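Tile and Stone Evening in Markstead

October 29, 2020

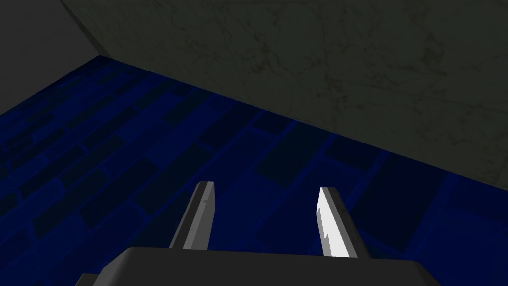
Deep blue tile beside grey-green marbling.

The Zotville Home Owners Circle will hold its next evening in the Brabec hall in Markstead. The subject is how to choose tile for a small bathroom. Tatiana Doležal, who has renovated 8 bathrooms in our town, will speak about grout, slopes and the cleaning of old stone.

In July we received 102 questions from members, and 58 of them were on grout. Tatiana will answer as many as the time allows. Please bring the measures of your room, written on paper.

Entrance is free for members. Places are limited to 95, so kindly reserve yours at the Prasta shop before you come.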